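Tablero técnico Rulel TN-8 para bancos de trabajo y mesas de laboratorio

Inicio > Mobiliario técnico > Tableros y encimeras > Rulel TN-8

Referencia: TN-8
Acabado: negro mate
Disponibilidad: bajo pedido
Ficha revisada el 05/03/2020

Descripción

El TN-8 es un tablero macizo de resina fenólica compacta para bancos de trabajo, mesas de ensayo y puestos de medida. Se suministra cortado a medida, con cantos mecanizados y, si se solicita, con taladros e insertos roscados en la cara inferior. El material es homogéneo en todo el espesor, por lo que admite mecanizado posterior sin necesidad de aplacar ni sellar los cantos nuevos.

La superficie tiene una textura fina de bajo brillo. No se recomienda para zonas con llama abierta ni para instalación a la intemperie. Para esos usos, consúltese la serie cerámica Guver.

Características generales

Material: resina fenólica termoendurecida con refuerzo de fibra celulósica
Color: negro en masa
Textura: mate, grano fino
Cantos: rectos, con bisel perimetral
Esquinas: vivas o con radio, a indicar en el pedido
Cara inferior: lijada, apta para adhesivo
Montaje: sobre bastidor metálico o sobre módulos bajos
Uso: interior

Dimensiones y tolerancias

Los formatos se fabrican en múltiplos de 500 mm de longitud. Las medidas intermedias se obtienen por corte del formato inmediatamente superior y se facturan como este. El fondo es libre hasta el ancho máximo de plancha, que se confirma en la oferta.

La planitud se comprueba con el tablero apoyado sobre el bastidor y los tornillos sin apretar. Una medición hecha con el tablero en vertical o apoyado en dos puntos no se acepta como base de reclamación.

Los tableros almacenados en horizontal deben llevar separadores alineados entre sí. Si una de las caras queda expuesta al aire y la otra cubierta por el film durante semanas, puede aparecer un alabeo leve que en la mayoría de los casos remite tras unos días de aclimatación con ambas caras libres.

Resistencia química

El comportamiento frente a agentes químicos depende de la concentración, la temperatura y el tiempo de contacto. A título orientativo:

Agua, detergentes neutros, alcoholes: sin alteración apreciable
Aceites y grasas minerales: sin alteración apreciable
Acetona: sin alteración en contacto breve; retirar el producto
Álcalis diluidos: posible cambio de brillo en contacto prolongado
Ácidos concentrados: no recomendado sin protección adicional
Yodo y colorantes: posible mancha residual

La tabla completa de reactivos se envía junto con la oferta. El cliente debe ensayar una muestra cuando trabaje con mezclas o con productos no incluidos en ella.

Mecanizado

Se emplea herramienta de metal duro o de diamante. El acero rápido pierde el filo en pocos metros de corte. La salida de broca por la cara vista produce desconchados si no se coloca un tablero mártir debajo.

Para atornillar desde abajo se utilizan insertos de latón de expansión. El taladro ciego debe dejar al menos 8 mm de material hasta la cara superior en los puntos donde vaya a fijarse un equipo con carga descentrada. En puntos de simple sujeción al bastidor se admite menos, según el plano de montaje.

Los recortes interiores se hacen con radio en las esquinas. Un recorte en ángulo vivo es un inicio de fisura y anula la garantía de la pieza.

Montaje sobre bastidor

El bastidor Cotik se entrega con agujeros colisos para absorber la dilatación del tablero. Los tornillos se colocan centrados en el coliso, con arandela plana, y se aprietan a 7 Nm con llave dinamométrica. No se utilizan tornillos avellanados.

Secuencia:

1. Nivelar el bastidor sin carga.
2. Presentar el tablero y marcar los puntos de fijación.
3. Colocar los tornillos a mano.
4. Comprobar la planitud.
5. Apretar desde el centro hacia los extremos.
6. Volver a comprobar el nivel pasadas 24 horas.

Las juntas entre tableros contiguos se dejan abiertas o se rellenan con silicona neutra negra. No se pegan a tope.

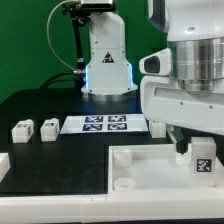 Tablero de color negro con equipos y bandeja blanca en la parte delantera.

Equipos fijados al tablero

El peso de un equipo de sobremesa debe transmitirse al bastidor y no quedar en voladizo. Cuando la base sea de superficie reducida, se interpone una placa metálica de reparto. La placa se atornilla pasante, con contraplaca inferior.

Los cables pueden llevarse por la parte posterior de la mesa o por pasacables Buthelezi, que se piden aparte y requieren un recorte circular. La posición del recorte se indica en el plano, acotada desde el canto izquierdo y el canto trasero.

Limpieza y mantenimiento

Limpieza ordinaria con paño húmedo y detergente neutro. En el acabado negro las marcas de cal son más visibles, por lo que conviene secar después. No utilizar polvos abrasivos, estropajo metálico ni ceras. Las rayas superficiales no se reparan por lijado: el lijado elimina la textura y deja una zona brillante.

Embalaje y entrega

Los tableros viajan en palé, con film en ambas caras y cantoneras de cartón. El plazo es de 8 semanas desde la aprobación del plano. Los pedidos confirmados en noviembre pueden sufrir retraso por el cierre anual de la planta de corte.

Los daños de transporte se anotan en el albarán en el momento de la descarga.

Accesorios

Bastidor Cotik, fijo o regulable en altura
Pasacables Buthelezi, redondo, negro
Juego de insertos de latón
Placa de reparto
Copete trasero del mismo material

Consultas técnicas

Friederike Hinrichs, departamento de aplicaciones. Adjuntar plano acotado en PDF o DXF e indicar carga prevista, reactivos de uso habitual y tipo de bastidor.

Productos relacionados

Rulel TN-8 G, acabado gris
Guver, encimera cerámica
Módulos bajos Rulel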